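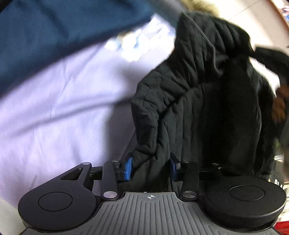
Wulen Film Library: Frequently Asked Questions

The Wulen Film Library is a streaming service offered to residents of Mullcombe and the surrounding districts by the Jafri Foundation. The answers below apply to all members. Where a rule differs for schools or group accounts, the difference is noted.

Membership

Who may join?

Membership is open to any person aged 16 or older who lives, works or studies in Mullcombe. Younger viewers may use a profile attached to the account of a parent or guardian. Proof of address is requested once, at registration, and is not kept after the account has been approved.

Is there a charge?

Standard membership is free. Members who wish to watch new releases during their first month in the library may buy a Premiere Pass, which is billed monthly and may be canceled at any time from the Account page. Cancellation takes effect at the end of the current billing period. Partial months are not refunded.

How long does approval take?

Most applications are approved within seven days. Applicants who have not received a decision after that time should check their spam folder and then contact Member Services.

The Catalog

How many titles are available?

The library currently holds 1,704 titles, of which 1,352 are feature films. The remainder are short films, documentaries in several parts and recorded stage productions. The total changes on the first day of each month as licenses begin and end.

Why has a film I saved disappeared from my list?

Films are licensed for a fixed period. When a license ends, the title is removed from the catalog and from all saved lists. A notice reading "Leaving soon" is shown on the title page for the final 30 days. If the film returns at a later date, it will have to be saved again.

How is the monthly "Most Watched" list compiled?

A title is credited with one viewing when a member has watched at least half of its running time. Repeat viewings by the same profile in the same month are not counted. The November list is published together with the annual list, and both remain on the site until the end of the following year. School accounts are excluded from the figures.

Can I suggest a film?

Yes. Suggestions may be submitted through the form on the Catalog page. They are reviewed four times a year by Sosina Beyene, Head of Programming. The library received 474 suggestions in the last review year. Individual replies cannot be sent, but titles acquired from member suggestions are marked as such.

Are subtitles and audio description provided?

English subtitles are available on all feature films. Audio description is available where the distributor supplies it. The Accessibility filter shows only titles with the features selected. Errors in subtitles should be reported with the title and the approximate time at which the error occurs.

Watching

Which devices are supported?

Films may be watched in any current web browser and in the Wulen app for phones, tablets and televisions. Televisions that no longer receive software updates from their manufacturer may not run the app correctly.

How many people can watch at once?

A standard account allows two streams at the same time. A third stream will produce an error message until one of the others is closed. It may take up to five minutes for a closed stream to be released.

Can films be downloaded?

Most titles can be downloaded to a phone or tablet and kept for 14 days. Once playback has started, the download expires after 48 hours. Recorded stage productions cannot be downloaded.

May I show a film to a group?

Standard membership covers viewing at home only. Clubs, schools and other groups must apply for a Group Screening License at least three weeks before the event. Applications are handled by Tolera Berhe in the Licensing Office. Admission may not be charged under this license. Organizations wishing to sell tickets should contact the distributor directly.

The Rallholm Screening Room

Do members receive reserved seats?

Members may reserve two seats for each public screening at the Rallholm. Reservations open at 10:00 a.m. on the first day of the month and are held until 15 minutes before the advertised start. Unclaimed seats are then released.

Is late admission permitted?

Latecomers are admitted during the first 20 minutes only, and are asked to take the nearest available seat.

Complaints and Contact

How do I make a complaint?

Complaints should be sent in writing to Lesego Rampersad, Member Services Manager, using the contact form. A written response is provided within ten working days. A member who is not satisfied with the response may ask for a review by the Director, Ionuț Ciobanu, whose decision is final.

How do I close my account?

Select "Close account" on the Account page and confirm by email. Viewing history and saved lists are deleted immediately and cannot be restored.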